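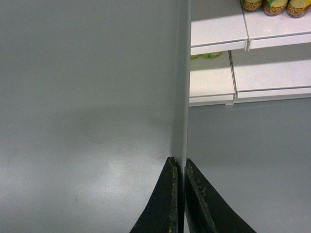
Gadari opens orders for Tullora panel-handling kit

2 Sep 2022

Gadari has started taking orders for Tullora, an add-on kit that lets a two-arm robot take hold of doors, dividers and other flat parts by the edge. Shipping begins in November.

The kit includes a pair of two-finger grippers, a small camera for each wrist, mounting plates and the software that lines the fingers up with an edge before they close. It costs $3,000. A spare set of fingers is $100.

Gadari is selling Tullora mainly to companies that fit out and restock store shelving. Most grippers sold for that work are made for picking up goods such as jars and boxes. Panels are harder, the company says, as a thin edge gives the fingers little to hold and a plain surface gives the camera little to go on.

"You get a gray panel next to another gray panel and one line between them," said Teodor Zamfir, who leads the project at Gadari. "The software has to find that line and put a finger on each side of it. That was most of our work."

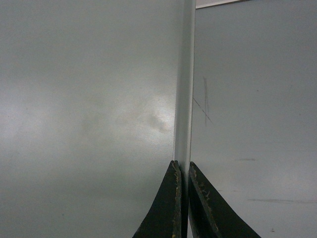
Gripper fingers on either side of a narrow white edge, seen from the wrist camera.

Jitaru, a store fitting contractor, has had a kit on trial since the spring. It logged 600 grasps on shelf dividers and cabinet sides and sent the results back to Gadari. The contractor asked for a slower closing speed on painted parts, and that setting is now in the software.

Wear on the fingers was the other point raised in the trial. The dark coating scuffs along the inner edges with use and shows a lighter material underneath. Zamfir said the marks do not affect grip, but buyers who work with white or light-colored panels may want to change the fingers more often. The swap takes one hex key.

Tullora works with arms that use the Custimden wrist mount. Adapters for other mounts are planned, but Gadari gave no date or price for them.

The first production run is limited to 100 kits. Orders go through Gadari's sales office, with a one-year warranty on everything except the fingers.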